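Toys > Help > Returns and Care FAQ

We use cookies to keep your basket and remember your language. Accept / Settings

Murkis Toy Library: common questions

How long can I keep a set?
Loans run for 4 weeks. You can renew once online, unless another family has reserved the set.

Do I have to pay a deposit?
Only for ride-on toys and train tables.

What if a piece goes missing?
Tell us when you bring the set back. We charge $2 for small parts. Larger parts are priced on the tag inside the box.

Can I clean toys at home?
Yes. Wipe plastic with mild soap and water. Keep anything with a battery compartment out of the sink.

Who do I ask about donations?
Write to Azadeh Tabrizi at the Hutia branch. We take complete sets only, and pretend food is always wanted.

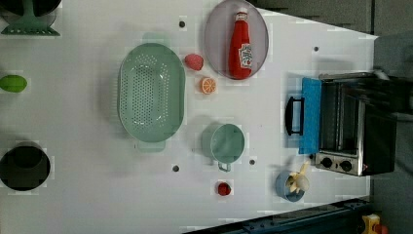

Opening hours
Both branches close at 5 p.m. and reopen after spring cleaning in March.

Contact | © Murkis Toy Library | Back to top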